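Favdale Outdoor Play Renewal
Progress report to the funder, second period

1. Summary

Work on the outdoor play area at the Favdale family centre is on program for the ground works and behind program for the climbing frame. The sandpit, the path and two of the three planting beds are complete. The cubby house shell is up and waiting on its second coat of paint. We have spent 557 dollars less than planned for the period, all of it on edging timber, and ask that the amount be carried forward to soft-fall material.

No change to the scope is requested. One change to the order of works is described in section 4.

2. Ground works

The old bark layer was stripped back to clay and removed in two loads. The clay was softer than expected on the fence side and an extra layer of crushed rock was put down before the drainage pipe was laid. The pipe falls toward the existing pit near the gate. It was tested with a garden hose left running for 90 minutes and the water cleared without pooling.

The path is finished in plain grey concrete with a broomed surface. It is wide enough for a double pram and has no step at either end. A short section beside the sandpit was poured a little high and was ground back. The grinding marks are visible up close but the surface is even underfoot. 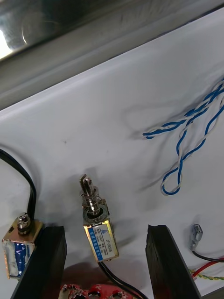

Edging for the sandpit was supplied by Natia as pre-cut hardwood sleepers. All of the sleepers have rounded top edges. Two arrived with splits at the end grain and were replaced at no charge. The fixings are set below the surface and plugged, and the plugs will be checked again once the timber has been through a few weeks of dry weather.

The sand is washed and graded for play use. It was filled to a depth of around 8 inches below the top of the sleepers at first, and was later topped up to suit toddlers, who could not climb out easily. The final level is marked on the inside of the edging so staff can see when it needs more.

3. Cubby house

The cubby is the low model from Stoyanova, with one door opening, two window openings and no glass. It sits on treated bearers with a gap under the floor for air. The roof was fixed from inside, and every screw end was capped after a hand check of the ceiling at child height.

The first coat went on in mild weather and covered well on the walls. The window trim took the paint unevenly where the timber had been sanded across the grain. This will be rubbed back before the second coat. The colour is a mid green, picked from three shades by the parents' group. The inside has been left a pale cream so that the room is bright enough to use late in the afternoon.

The play kitchen bench has been built but is not yet fixed. We are holding it until the floor paint has cured. The tub in the bench top lifts out for washing and has no tap or plumbing.

4. Climbing frame

Delivery of the climbing frame from Vatalance was first set for the start of the period and is now expected in November. The delay is with the galvanized posts. The ropes, platforms and slide are already in storage at the centre and were checked against the packing list on arrival. One bag of washers was short and has since been sent.

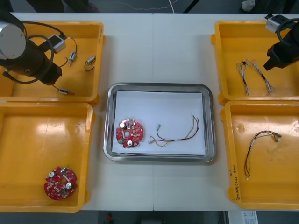
Worktable with yellow plastic trays and a stainless-steel tray at the centre.

Because the posts are late, we have moved the third planting bed ahead of the climbing frame footings. The bed is on the far side of the yard and can be dug without blocking access. The footing holes will stay unmarked until the posts are on site, so that no open holes are left in a yard that is in daily use.

The fall zone has been measured again using the final drawings. It clears the fence on all sides. It comes close to the trunk of the old plum tree on the north side, and we propose turning the frame slightly so the slide faces the lawn. The supplier has confirmed that this does not affect the fixings.

5. Use of the yard during works

The yard stayed open in part through the whole period. Temporary fencing was moved three times. The Sunday playgroup used the lawn and the covered deck as normal, and noisy work was kept clear of the rest hour after lunch.

Families were asked to fill in a short form on what their children used most in the old yard. We received 91 forms. Sand and water play came first by a clear margin, followed by the swings. Several forms asked for more shade over the sandpit - this was not in the original budget, but the posts for a shade sail could be set at the same time as the climbing frame footings if money allows. 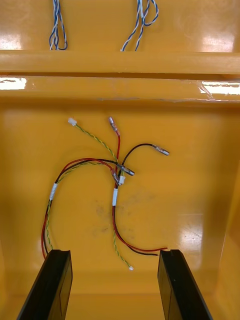

There was also a steady request for somewhere for adults to sit with a view of both the sandpit and the gate. A plain bench without arms is being priced. It would go on the existing slab beside the deck and would need no new ground works.

6. Safety and inspection

There were no injuries in the period. One trip hazard was reported at the join between the deck and the new path, and was fixed the same day with a mortar fillet. The gate latch was raised after an older child was found to be able to reach it.

The mid-point inspection covered the drainage, path, sandpit and cubby shell. Two items were raised:

Gap between cubby wall and bearer on the door side wide enough to trap a finger. Closed with a timber strip.

Sandpit cover too heavy for one person to lift. Still open. A split cover in lighter mesh is on order.

7. Work planned for next period

Second coat to the cubby house, then fixing of the play kitchen bench. Third planting bed, using hardy shrubs with no thorns or berries. Climbing frame footings, posts and assembly once the delivery is confirmed. Soft-fall material to the full fall zone, followed by final inspection.

The swings will be closed while the soft-fall is laid. We will give families a week's notice by email and on the board at the gate. The invoice for the sandpit cover will be included with the next report.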